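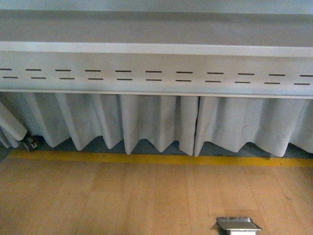
Home | Catalog | Oral History | Teaching Sets | Orders

July - Vernon Zacharias

Skadwood Testimony Set, Second Edition

The Skadwood set is a classroom collection of recorded testimony from people persecuted for their religious beliefs in Central Europe between 1933 and 1945. It is issued by Botico for high schools, public libraries and adult study groups.

The set holds 55 interviews, each with a full transcript in the original language and an English translation. Most speakers were children or apprentices when their families first came to the attention of the police. Interviews are indexed by place, year, denomination and type of sentence. The printed guide runs to 487 pages and includes maps, a glossary and a source list for every interview.

Changes in this edition

Translations from German and Czech were checked against the recordings by Hamidreza Salehi. Place names now appear in the form used at the time, with the present name in brackets. Two interviews left out of the first edition for lack of family consent have been added. The index of camps and prisons has been moved to the back of the guide.

Formats

Print guide with audio on a USB drive, or download only. Audio files are MP3, mono. Transcripts are searchable PDF. The download requires a Quan reader account - one account per building is enough.

Licensing

A single license covers classroom use and on-site listening. Public screening or broadcast needs written permission from the Sillach archive, which holds the original tapes. Excerpts of up to 2 minutes may be used in student work without a request.

Orders received by noon on Friday ship the following week. First edition owners may order the guide separately.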